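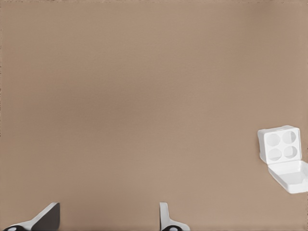

Forum Vinar > Simulation > Perception et planif
Sujet : planif qui part en timeout sur objet articulé, caméra poignet

rurk_dev
Salut. Sous Vinar, tâche d'ouverture/fermeture de boîte à charnière en simu. Le planificateur met jusqu'à 30 s puis timeout. Sur 984 épisodes j'en perds une bonne partie comme ça. Le mesh de collision c'est celui du rendu, pas touché. Une piste ?

Valdir Furtado
Mesh de rendu en collision = non. Décomposition convexe, 14 morceaux max, et tu relances. Les alvéoles rondes te font exploser le nombre de contacts.

tamura_fan
Pas d'accord. Les contacts c'est le solveur physique, pas le planif. Moi je regarderais la pose estimée d'abord. Boîte blanche coupée par le bord de la vue, ton estimateur doit halluciner l'angle de charnière. But inatteignable, donc timeout.

Valdir Furtado
Le planif appelle le test de collision à chaque noeud hein. Donc si, ça compte.

rurk_dev
j'ai loggué l'angle : il saute de 5 degrés d'une image à l'autre quand la boîte est au bord. bras immobile. donc un peu les deux ??

Itzel Olvera
Même souci sur Dolumholm. Ajouté une pose de recul avant l'estimation, boîte entière dans le champ, et on fige l'angle pendant la planif. Regarde aussi tes limites de joint dans le fichier de scène, les miennes étaient en degrés et lues en radians...

tamura_fan
+1 pour le recul. Figer l'angle par contre bof, si la boîte bouge au contact t'es aveugle.

Itzel Olvera
On replanifie après contact. Suffit d'un flag.

rurk_dev
ok édit 2020-03-22 : radians aussi chez moi, la honte. Corrigé, plus de timeout sur le petit lot. Reste le saut d'angle, je teste le recul ce soir

Valdir Furtado
Et change ton mesh qand même.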